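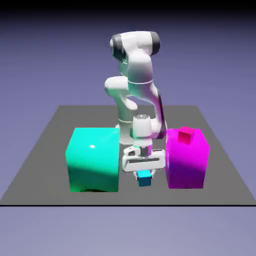
Narrow gap pick in Pluvberg, gripper down between the two big blocks.

Pluvberg arm simulator, review after a month of it

Bought the single seat licence in March for our training room. Short version: nice to use, looks good, collision checking has a hole in it. 2 stars until fixed.

Set-up was easy. Arm loads, blocks load, drag them where you like. Ran fine on my old desktop, fan a bit loud.

Now the fault. Put a small block between two tall ones and ask for a pick. The planner checks the arm links and the fingers. It does not check the wide part of the hand properly. So you get a green tick on a path where the hand goes through the side of a block. No warning, nothing in the log. I left a batch going overnight, 2,262 picks, and 1,088 of them had the hand overlapping something. All marked as passed!

On screen, who cares. But people export these paths to a real arm, thats the whole point of buying it. Vesna Obradović on our side stopped the export when she saw the clearance figures, otherwise bent gripper or worse.

Wrote to support. Snežana Dimitrov answered same afternoon, polite, confirmed it, said to pad the hand shape by 5 mm by hand in the settings. Works, but the padding resets evry time you reopen the project. Check it each time.

Good: price, graphics, support.
Bad: the above. Manual doesn't mention it at all.

Would I buy again? For teaching, yes. For anything going to a real arm, wait for the patch.

Chrysanthi Vasilakis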